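October, started 6:40 am

Liniment batch 9 and the quiet-session log, both in here again, will split them into two books at some point.

Falladcombe barn cold this morning. Kettle first. Carried over from last page: strain the arnica, recheck scale, write up Ambaye's left shoulder properly.
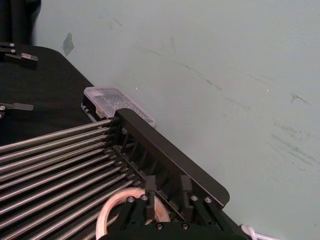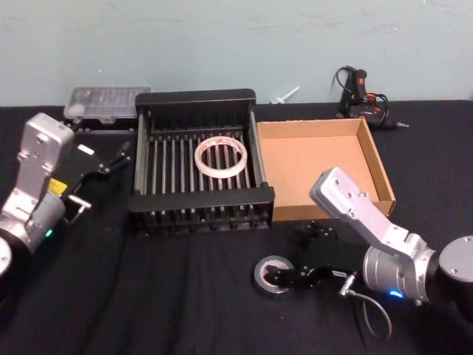 The rack, both views. Tape roll sitting on it in the second.

Arnica steep done, 400 g dried flower to 3000 ml witch hazel. Strained twice through muslin. Got back less than I wanted, the flower holds on to a lot of it. Color good, smells right. Batch 8 was cloudy by the second day so this time let it stand overnight before bottling, no shaking. Menthol left out completely. Two of the mares at Badside turn their heads away from anything minty and I dont blame them.

Gustach scale reading 700 for the 700 g weight after warming up, but low when first switched on. Give it ten minutes. Wrote that on the lid too.

Ambaye, gelding, 19, left shoulder. Before: short step on the left going downhill, flinches at light pressure behind the withers. Ears back when I came in with the bottle, so put the bottle down and just stood. Long wait. He came over by himself in the end, nose on my elbow. Hands only for the first part, no liniment, flat palm and slow. The picture I kept getting was of a gate, a particular heavy one that swings back. Writing it down because that's what this book is for, not claiming anything. Asked the yard at Badside, and yes the bottom gate dropped on its hinge last month and has been catching things. Somebody there should rehang it whatever the shoulder turns out to be.

After: licking and chewing, big sigh, hind foot resting. Walked out a bit freer, maybe. Only watched him on the flat so not a fair comparison. DO THE HILL NEXT TIME.

Vet is booked for the shoulder regardless. Same rule as always, we don't go instead of the vet, we go alongside. Put that at the top of the new client sheet, the current one has it at the botttom in small type.

Collie bitch, evening. Storm fear. Session in the back room with the door open so she could leave, she left twice and came back twice. Settled under the chair. Owner much too tense to be in the room, sat them in the hall with tea and the dog went off to sleep pretty quickly. Worth trying owner-in-hall with the beagle as well.

Old barn cat walked through the middle of it all, no comment from the collie.

Labels: batch 9 needs the patch test line added. Small area, wait a day, not on broken skin, not near eyes. Not for cats at all!! Check any competition rules before using on a horse that's entered for something. I'm fairly sure arnica is on some lists, look it up before selling any at the show.

To do
bottle batch 9 tomorrow after it clears
more muslin, this piece has had it
client file 1712 still missing the vet letter, chase
reprint new client sheet
hill walk w/ Ambaye, film from behind if there's a second person
lavender pillow for the collie, weak, try it on the blanket first

Stopped 8:15 pm, hands smell of witch hazel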